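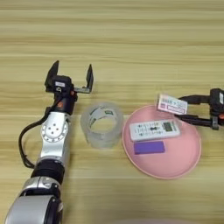 Selling Handmade Goods on Consignment: A Study of Three Small Shops

Term project, Craft and Small Business Studies
Submitted by Ashok Saxena
February 7, 2021

1. Purpose

I wanted to find out how makers of ceramics, textiles and paper goods decide on a price when a shop sells their work for them. The project started in September and covers three shops: Sastard, Espinoza and Paneck. All three take work on consignment, so the maker is paid only after a sale.

2. Method

I sent a written survey to 20 makers who stock at least one of the shops. 17 replied. I also interviewed the owner of each shop and spent an afternoon at the counter in Espinoza. Survey answers were entered in Skistico, the spreadsheet tool we use in class.
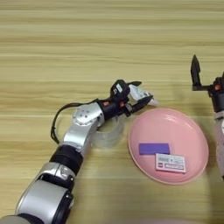

Figure 1. Silver and black robot arm over a light wooden tabletop.

3. Results

Most makers set a price by adding up materials and then guessing at their time. Only 6 of them kept any record of hours. Those who did charged more for the same type of item, and none of them reported slower sales.

Paneck asks makers to leave a minimum of stock on the shelf, which was hard for the potters - one firing does not always give enough good pieces. Sastard has no minimum but changes its window display every month and returns anything that has not sold by the second change.

The highest price in the survey was $200, for a woven wall hanging. Cards and small prints sold most often but brought in the least per hour of work.

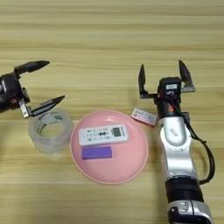

Figure 2. Roll of clear packing tape beside a shallow pink plastic bowl.

4. Problems

The survey question on commission was badly worded. Some makers gave the share they keep and others gave the share the shop keeps, so I left those answers out. I would also have liked to see sales records, but only Espinoza was willing to show them.

5. Next steps

A second survey should ask makers to log their hours for one month before answering. The revised question on commission is in Appendix B.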